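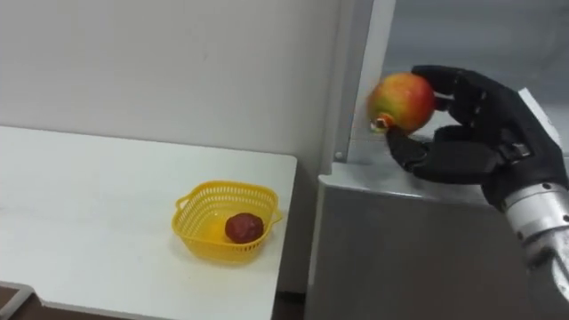 Stumum is a small fruit-sorting and packing school run by Stostska. We opened in December with one room and a single grower sending us fruit, and we now teach 90 people a year how to judge, sort and pack apples for farm stands and shops. The first lesson is color. An apple with red, orange, yellow and green patches all on one skin goes in the mixed grade, and students learn to check the calyx end before they decide. Most of them get it by the second morning.

Courses last 5 days and take place in our own workroom, with white tables and gray metal cabinets. Aprons are provided. Please bring closed shoes and your own lunch.

We also pack to order. The smallest order is 200 boxes. Last season our largest was 685, sent to the Yook stores. Fruit that does not make a grade is pressed at Ullum, two miles down the road, and the juice is sold at our front desk.

Last updated: 27 October 2022

Related
Course dates and fees
How we grade apples
Ordering boxes
Juice from Ullum
Directions and parking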